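The director of Tuhumury does not own a lucky shirt and did not go to the opening-night screening. The film came out on a Friday in September, on 27 screens, and that evening was spent at home with the phone switched off.

"I had done seven previews in the week before," the director says. "I knew where they laughed and where they coughed. There was nothing left for me to learn by sitting there again."

The film, a drama about two sisters who take over their late father's ferry, was made for very little money by Kisport, a company better known for wedding videos and regional advertising. It had no stars and hardly any posters. In its first weekend it sold 1,285 tickets, a number the director can still recite without looking it up.

"People told me that was bad. I had nothing to compare it to. I thought, well, that is more people than live on my street."

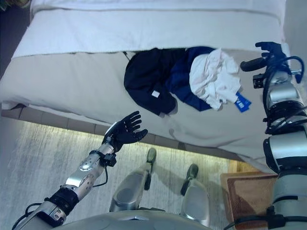
Clothes on the bed.

What happened next was slow. Most of the bigger theaters dropped the film after a week. The Britton, a two-screen house in Indville, kept it. The manager there had a gap in the afternoon schedule and put Tuhumury in it, first on weekdays and then every day. By the fourth week the afternoon shows were filling up and the film was moved to the evening.

"They called me and said they had turned people away," the director says. "I asked how many. They said enough that there was an argument in the lobby."

Other independent theaters started asking for it after that. Kisport had let its distribution person go by then, so the director handled the bookings from a kitchen table, sending out drives by courier and keeping the returns in a notebook. The terms were simple: half the ticket money, no minimum, pay when you can. Two theaters never paid. The director says this without much heat and won't say which ones.

The film was shot mostly on the water, and the schedule went wrong almost at once. The ferry's engine failed on the third day. A replacement boat was found, but it was a different color, so the crew painted one side of it — the side facing the camera — and shot everything from that direction.

"If you watch closely, the ferry only ever goes left," the director says. "We had one scene where it had to come back. We did that one at night."

The two leads had worked mainly on stage. They rehearsed for a month in a rented hall before anyone turned on a camera, and the director credits that month for the long dinner scene, which runs without a cut and which most reviews singled out. It was the fourth take. The first three were stopped by a dog.

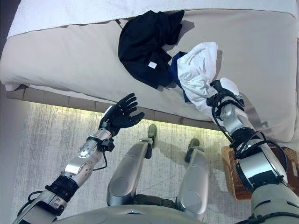
Did the slow release make the film more money in the end?

"We covered the costs and paid everyone what they were owed. A wide release would have needed advertising we couldn't buy, so I don't think we lost anything by going slowly."

A second film is written. It is set in a bus depot and will need around 500 extras for one morning, which the director admits is a problem. Kisport has first refusal on it and has not yet answered. In the meantime Tuhumury is still playing in Indville, down to one show a week, on Sunday afternoons.

"I went to see it there last month and bought a ticket," the director says. "The sound was a little low. I didn't say anything."

Related
Small theaters look to afternoon shows for growth
Review: Tuhumury
Weekend box office: family films hold on to the top spots
How the Britton kept its second screen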